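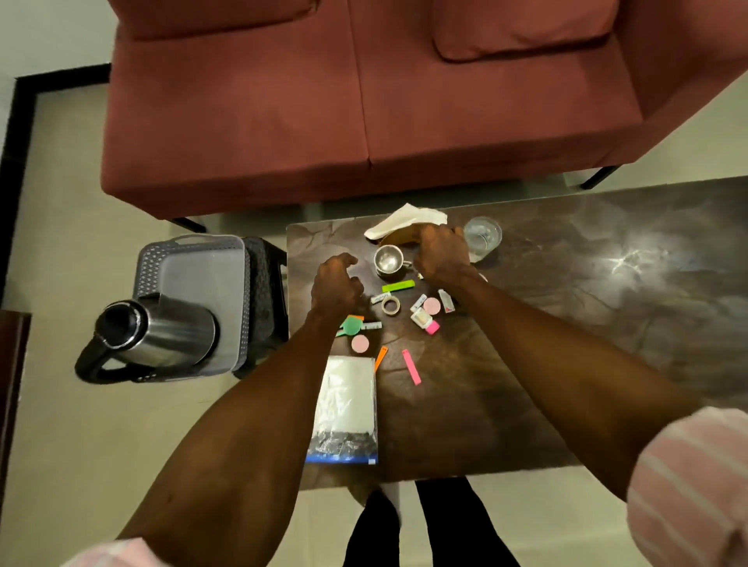 The maroon sofa, the table, the basket. Sunday, before five.

The Thermos Goes Back

She had thirty minutes before the van and the table still wasn't clear.

Paper first. Her mother always said paper first, then glass, then anything with a lid. Napkin, brown paper, under the hand, into the bag. Don't read it. If you read it you sit down, and if you sit down on that sofa you're gone for the afternoon.

She read it. Bollholm Bakery, two seeded rolls, and on the back in her father's square capitals, CALL ADEEL RE VAN. He'd underlined van. He underlined everything, milk, Tuesday, the word urgent on things that were never urgent.

"Is that him?" her aunt shouted from the kitchen. "Is that Adeel?"

"No. It's me. I'm talking to a bread bag."

"What?"

"Nothing!"

Cupboard doors going. Her aunt packed the way other people fought. Plates in towels, towels in pots, pots in the good suitcase, and then the whole thing out again because where were the scissors.

The table was staying till last. Adeel Afridi had said so on the phone, heavy things last, and then he'd said no, heavy things first, and then he'd laughed and said he'd look at it when he got there. 345 for the van and him and his cousin. 490 if they wanted it to go all the way out to Vosau in one trip, sofa included. Her father had wanted to haggle. Her father was already in Vosau, sitting in a flat with a kettle and one chair, phoning every hour to ask about the sofa.

He rang now. Of course.

"You measured it?"

"Yes."

"The door too?"

"Dad. I measured the door."

She hadn't measured the door. She'd looked at the door, pretty hard.

"Because when it came in," he said, "we had to take the legs off."

"You told me."

"Takagi from downstairs held one end. He had his slippers on."

"You told me that too."

A pause. The kettle starting up at his end, that thin new sound, not their kettle. "And my flask," he said. "You've got my flask?"

She looked. There it was lying across the gray basket on the stool, exactly where he'd have left it, except he couldn't have, he'd been gone eleven days. So she must of done it herself. Washed it and put it down there without thinking, same spot, same way round. Twenty years he came in from the night shift and put the flask there and fell onto the left side of the sofa with his boots on. And her mother said boots. Just that, every morning, boots, not even looking up.

"I've got it," she said.

"Don't let your aunt put it in with the pans."

"I won't."

"It dents."

"It's already dented, Dad."

"So it'll dent more."

He hung up without saying goodbye, he always did, he thought goodbye cost extra.

Right. Paper. She stuffed the napkin in the bag and the bread bag after it, then took the bread bag out again and put it in her back pocket. Stupid. It said call Adeel re van. They'd called Adeel re van.

"Cushions!" her aunt yelled. "Do the cushions come off?"

"The back ones do!"

"Then take them off!"

She took them off. Left one, his side, and down the gap at the back a pen, a hair clip, a bus ticket, a button she knew. Green. Her mother's winter coat, the one they'd turned the whole place over for one April, drawers out, rug up, her mother on her knees with a flashlight saying it can't have walked. Then she'd sewn on a black one and worn it like that for ever after — four green, one black — and told people it was the fashion.

It had been here. It had been right under him the whole time, probly asleep on it.

She held it a minute. Not a whole minute. There wasn't one.

A horn outside, two short ones. Her aunt running, something metal going over, her aunt saying a word she'd deny later. Feet on the stairs already, a man's voice going mind the rail, mind the rail.

She unscrewed the flask, dropped the button in, screwed it shut. Shook it. It rattled like anything. He'd hear that the second she handed it over, he'd say what have you done to it, what's broken, and he'd have the top off before she'd even got her coat off.

Good. Let him.

"Heavy things first or last?" she called down.

"Depends," said Adeel, coming round the landing out of breath. "Did anyone measure the door?"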